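Speaker notes: Water handling at the Flisitz field, first year of the produced-water contract
Speaker: Viera Zelenák, Divia
Session on mature onshore assets, July 8, 2025

Slide 1. Title
Introduce Hằng La, who ran the reservoir work and will take questions on the injection model. Slides go to the organizers after the session. The pressure data stay with the field partners.

Slide 2. Where the field stands
Flisitz is a mature onshore oil field. Divia operates; Fusico holds the minority interest. Production is from a single sandstone interval, with water drive from the west flank. Current output is 2,090 barrels of oil per day. Water cut is 96 percent, so the economics of the field are set by what it costs to lift, separate and put back water. Say this slowly. Most of the audience will come from gas.

Slide 3. Contract structure
Texier took over produced-water treatment under a service contract. Payment is per barrel of water accepted at the injection manifold, on specification. Off-spec water is recycled at the contractor's cost. There is no fixed fee after commissioning.
Points to make:
Oil-in-water is measured at the manifold, downstream of the filters.
Metering is owned by Divia and audited by Fusico.
The contractor chooses its own chemicals, subject to a compatibility test with formation water.
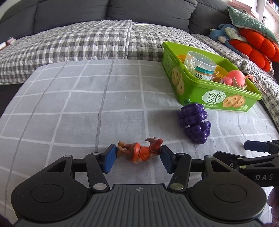

Photo: Régis Mallet

Slide 4. Treatment train
Free-water knockout, then hydrocyclones, then induced gas flotation, then nutshell filters. The old skim tank is kept as surge volume only. Explain why the tank was not demolished: separator upsets arrive in slugs, and the flotation cell does not tolerate a sudden change in inlet rate. The tank gives the operators time to throttle.
Yannick Mallet's team changed the cyclone liners in May. Pressure drop ratio is now held by automatic control on the reject line. Before that it was set by hand once per shift.

Slide 5. Injection
Injection pressure at the wellhead is limited to 108 bar. The limit comes from step-rate tests on the two oldest injectors and is applied to all wells. Hằng considers it conservative for the southern wells. Do not argue the point from the stage; refer people to her.
Voidage replacement target is 100 percent over a rolling quarter. Daily values move a lot when a pump is down and should not be read as a trend.
If asked about fracturing out of zone: temperature logs show no warm-back anomaly above the cap rock in the wells logged so far. Not all wells have been logged. Say so.

Slide 6. Conformance
The main loss of efficiency is water cycling through the high-permeability streak at the base of the interval. Two options were screened.
Mechanical isolation with plugs: low cost, works where the streak is at the bottom of the well, and removes access below the plug.
Deep-set gel: higher cost, reaches beyond the wellbore, and depends on a temperature that falls with every year of cold injection.

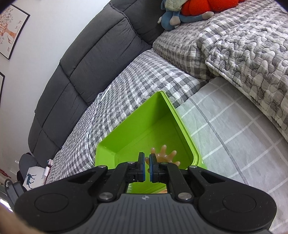
The plugs were selected for the first group of producers. The gel option remains open for the injectors, pending core flood results. Eugénie Jacquet at Fusico asked for a tracer test before any gel is pumped, and Divia agreed. Tracer goes in ahead of the next pump overhaul.

Slide 7. Problems
Iron sulfide solids in the filter backwash. Source traced to a dead leg in the gathering line, now removed.
Scale in the manifold check valves. Inhibitor moved upstream of the mixing point.
Oil-in-water analyzer drift. Lab samples are still taken each shift and the lab value governs for payment.
Spend most of the remaining time on the third item. Texier and Divia disagreed on it for several weeks, and the revised procedure is in the contract annex.

Slide 8. Next steps
Tracer test, then the decision on gel.
Variable-speed drive on the second injection pump.
Step-rate tests on the southern wells.
Leave this slide up during questions. Backup slides cover power use per barrel injected and the filter media change-out schedule.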